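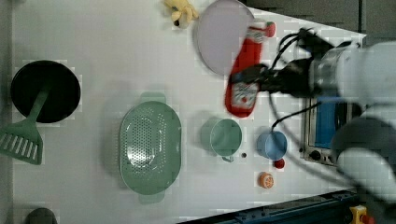
2023-06-14, workshop, bowling machine and gate numbers

Second go at the Dalance bowling machine. It came back from service in March with a note saying "no fault found", and it still sends every fourth ball down leg at a height best described as personal. Wheels set level, speed on 4, same length each time. Bottom wheel is slow to pick up again after a ball. Swapped the belt for the spare. Better, though my standards have dropped.

Balls: the new Brirkora dimpled ones are a shade fatter than the old lot and the feed tube knows it. Don't mix them in the hopper. I mixed them in the hopper.

Wheel speed at the point of release, old balls: 2200. Asked for the same with the new ones and got a jam, then a bang, then a dent in the side netting post. Left the dent as a record.

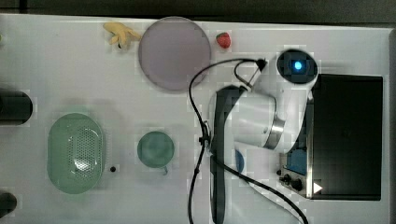 Gate numbers for the T20 evenings

Turnstile log from the Druleo ground finally opened once I'd renamed the file. Best night 2817, worst night 385. The worst one was the night with the fireworks and the man on stilts. The best had drizzle, no music and a local derby. Marketing have asked for a chart showing what the entertainment adds. I have made the chart. I haven't sent the chart.

Same log counts anyone who nips out to the car and back as two people, so treat both figures with suspicion until the Ko scanners are reset to read exits.

To do

Order a proper belt, the spare is borrowed from the roller.
Sort balls by size, new ones in the blue bag.
Try speed 3 with the top wheel a touch faster, helmet on.
Ask for last season's log in a format made this century.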